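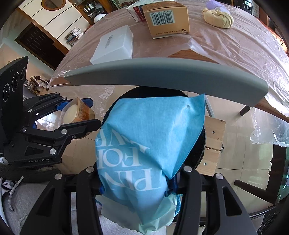

Home | Kitchen | Laundry | Workshop | Ask Ida | Newsletter

Can a machine clear your table yet?

I get this question every few weeks, usually from somebody who has just watched a video of a robot folding a towel and wants to know whether to hold off on buying a new dishwasher. So let me tell you what I think, as a person who has cleared a lot of tables (and who would love to quit!).

Short answer: wiping and vacuuming, sort of. Picking up, no.

The trouble is the stuff. A dinner plate is easy, it's stiff and it's always the same shape. But think about what really lands on a dining table by Thursday — paper bags, a box you meant to break down, takeout containers, something knotted up in a cloth. A folded paper bag is the one I'd use as a test. Pinch it in the middle and it's fine. Pinch it by the flap and the bottom swings, and if there's a drawstring it catches on whatever is next door. Two fingers can do it, mine or a machine's, but they have to know where to grab.

Crinkled plastic over the tabletop makes it worse. I love mine for spills, but it slides along with anything you drag, and clear plastic throws back so much light that I can't always see the edge of a clear lid myself.

My friend Ľudovít Hájek ran the packing bench at Melnychuk for 30 years and he says the shop floor is the same story. Anything that arrives in the same box, facing the same way, went to machines ages ago. The odds-and-ends bin is still done by hand.

So while we wait, a few things that make the job quicker for whoever's doing it:

Flatten paper bags as soon as they're empty and stand them up in a box like file folders. Mine holds 7, and when it's full I stop saving them.

Lift small food containers from the sides, never by the rim. Greasy rims slip.

Clear soft things first, then boxes, then food. You need the room!

Tape the plastic cover under the table at the corners. I fought with mine all through April before I tried this and I'm still a little mad about it.

Keep one plain box for "goes in another room" and carry it once, at the end.

Would I buy a tidying robot if one came out tomorrow? Probably not the first one. If it could pick up a half-crushed bag, fold it and put it with the others without me standing there, I'd clear out the corner by the pantry for it that same day.

— Ida Janssen

Get new tips by email once a month. By signing up you agree to our use of cookies. Accept | Manage settings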